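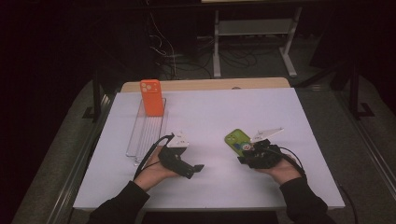

Stilier project, afternoon session. Orange in the rack, green in the right gripper.

November, project notebook

Got to the lab in Jayawardena Hall at 1:30. The bus from Plirwood was late again so I missed the start of setup, and by the time I signed in the sheet was already on the table and taped. I did the cable check and wrote down the battery levels. Then it was my turn on the grippers.

The task this month is putting phone cases into the clear rack so they stand up. We picked it in September because it sounded easy. You pick up a case, turn it upright, line it up with a slot, and let go. With bare hands it takes no thought at all. With the grippers you lose your fingertips and have to go by what you see, and the rack is hard to see. It is clear plastic on a pale sheet. I mostly find the slots by the shine on the ridges. If I lean too far forward I lose that too.

I did the orange one first and left it standing at the back. Then the green one. My goal was 60 good demonstrations by the end of the day. The whole team needs 200 before we can train anything worth showing at Ikbridge, where the student projects get presented at the end of the term.

The first stretch went badly. I kept squeezing too hard. The green case is soft, and when I squeeze it the sides bend in and the bottom edge is no longer straight, so it catches on the ridge next to the slot I want. I threw those runs out. I know we said we would keep some failed ones, but we never agreed on how to label them, and I didn't want to make a mess in the folder that someone else has to sort.

Took a break at 3:00. Ate my sandwich in the hall. My wrists were sore, mostly the right one. The cable on that side pulls a little when I turn my hand over. I put a note on the whiteboard asking if we can get a longer one. 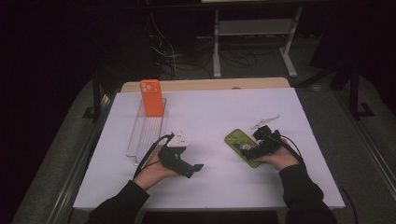
Green on the table with the right gripper on it, orange still in the rack.

After the break I changed how I pick up. Before, I was trying to come down on the case from straight above, and I would push it along the sheet before I got hold of it. Now I come in lower, get one finger against the edge, and close slowly. It's slower by a few seconds. The advisor says slow is fine as long as it's steady, and that a jerky fast run is worse to learn from than a dull one. I wrote that in the front of the notebook.

I also stopped moving my left hand when it has nothing to do. I watched two of my own runs from last week and the left one drifts around the whole time. No idea what a model would make of that. Today I tried to park it next to the rack and leave it there. I forgot a few times.

We had a short argument over whether to use plain cases only. One side says the printed ones will confuse things, and the other side says people have printed cases and the model will have to deal with them. I'm on the second side. We left the green one in.
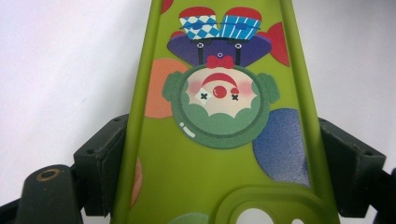

3 min read

The view from the gripper is the one I check most. From the head you can tell where the case is on the table, but to see whether it sits square between the fingers you want the close one. The clown on the green case comes out upside down in it, hat pointing down, X eyes and all. I've started using him as a level. If the bow tie is tilted, my wrist is tilted, and I fix that before I go to the rack. I told the others and they are going to try it. It won't work with the orange one, which I've been lining up by the camera hole.

Saving the files took 15 minutes at the end, and the upload stopped once and had to be restarted. I didn't reach 60. I'll have the real number after I go through them tomorrow, and I expect to toss several more.

To do:
Ask again for the longer cable.
Write down a rule for failed runs and get everybody to agree to it.
Try a dark sheet under the rack, if there is one in the closet.
Class reading, 2 chapters, not started.

Caught the 6:10 home. Leftover soup for dinner.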